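翠萍的家务小本 | 厨房与收纳

深色木桌子怎么伺候:擦灰、去水印、补划痕,我这些年的土办法

文/Cuiping Wei 2026年9月23日 星期三

阅读 2,675 收藏 20 评论 13

上次写完砧板去味,好几位在后台问我家那张黑乎乎的餐桌是怎么养的,那就单独写一篇。先交代一下,我家这张是婆婆给的旧桌子,实木,颜色很深,近乎黑,上面应该是薄薄一层哑光漆。你家要是打蜡的或者上木蜡油的,有几步要改,我会在下面说。

先说擦灰。深色桌子最气人的就是灰,早上刚擦完,中午太阳一照又是一层白点子。我以前爱用鸡毛掸子,掸完灰飞起来,过一会儿又落回桌上,白忙活。后来换成旧棉T恤剪的布,洗过很多次、已经不掉毛的那种最好。布打湿以后使劲拧,拧到滴不出水,顺着木纹擦一遍,马上拿干布再走一遍。第二遍千万别省!深色桌面自然晾干会留一道一道的水痕,侧着光看特别明显。

超细纤维布我也用过,吸灰是真好,就是洗的时候别放柔顺剂,放了以后擦起来油油的,越擦越花。还有纸巾,我劝大家别拿纸巾干擦,纸屑全粘在上面,尤其是带压花的厨房纸。

桌面有油的话,一盆温水滴两滴洗洁精就够了,打出一点泡沫,布蘸了拧干再擦。擦完用清水布过一遍,不然洗洁精残留在上面,摸着发涩,过两天看着雾蒙蒙的。很多人以为漆坏了,其实就是没过清水。我妹妹家那张就是这样,差点叫人上门翻新,我去给她过了三遍清水,好了,她请我吃了顿火锅。

再说白印子。热碗直接放上去,拿起来一个白圈,谁家都有过。浅的白圈是潮气闷在漆里了,我的办法是铺一块干净的薄棉布,熨斗开最低档,不要蒸汽,隔着布轻轻点几下,每次几秒钟就拿开看看。急不得,宁可多点几次。我第一次弄的时候心急,熨斗停久了,旁边起了一小片皱,到现在还在,平时用花瓶压着。打蜡的桌子就别上熨斗了,蜡会化,用软布蘸一点点家具蜡慢慢打圈,多数浅印子能淡下去。

如果圈是黑的,那是水已经进到木头里了,家里这些小办法不管用,得打磨,找懂行的师傅看看吧。

有人说用牙膏,我也试过,白牙膏确实能蹭掉一点,可它里面有磨料,哑光漆蹭完变成一块亮的,在深色桌上比原来的白圈还扎眼。蛋黄酱那招嘛……我闻了一下午蛋黄酱味,印子淡没淡说不准,反正不打算再试了。

划痕分两种。指甲摸不出来的浅划痕,拿核桃仁掰开,断面在划痕上来回蹭,放一会儿再用干布擦掉,油渗进去颜色就接近了。我家颜色太深,核桃不够黑,后来买了支深胡桃色的补色笔,先在桌子底下不显眼的地方试颜色,觉得行了再上。画上去马上用手指抹开,别等它干。指甲能卡住的深划痕要用补色蜡条,刮进去填平,多余的拿旧银行卡刮掉,卡片要斜着走,竖起来容易又刮出新的一道。

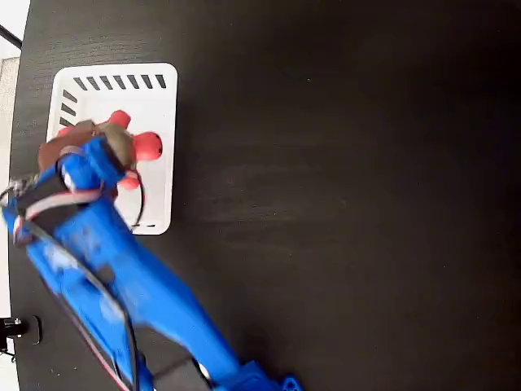 其实划痕大部分是东西拖来拖去拖出来的。陶瓷碗底那一圈没上釉的地方,跟砂纸差不多,我现在买碗都先翻过来摸一摸。家里已经有的糙底碗,可以拿细砂纸沾水磨一磨碗底,磨完洗干净,顺滑很多。花瓶、烛台、调料架这些长期放着的,底下贴毛毡垫,贴之前用酒精棉片把底擦一下,不然没几天就掉了。酒精别碰到漆面,有些漆碰了会发白。

还有一个我自己吃过亏的地方:橡胶脚垫和软塑料桌垫。夏天闷久了会跟漆粘在一起,揭下来一片印子,怎么擦都擦不掉。要铺就铺布的或者软木的,隔段时间掀起来透透气。我现在平时什么都不铺,吃饭的时候才放餐垫,吃完就收。

上保养油这件事要看漆。像我家这种有漆的,油根本进不去,只会浮在面上粘灰,所以我基本不上。木蜡油的桌子,半年左右薄薄补一次就行,布上倒一点,顺木纹推开,等一会儿把多余的全部擦干净,擦到手摸上去不粘。沾了油的布别团成一团扔垃圾桶,要摊开晾在外面,干透了再丢,有些油布堆着会自己发热,真能烧起来的。

冬天开暖气以后桌子容易裂,我十一月就开始在屋里放一盆水,桌子也往里挪一挪,离暖气片远些。已经有的细缝先不要急着填,等到潮一点的季节看看它会不会自己合上。

对了,新买的桌子头一阵子味道大,抽屉要拉开通风,不要在里面塞橘子皮,会长毛,我塞过。

下一篇写不锈钢水槽的水垢,有好办法的留言告诉我呀。

分类:家居清洁 > 木家具保养
标签:餐桌 深色木头 去白印 划痕修补
分享 20 | 评论 13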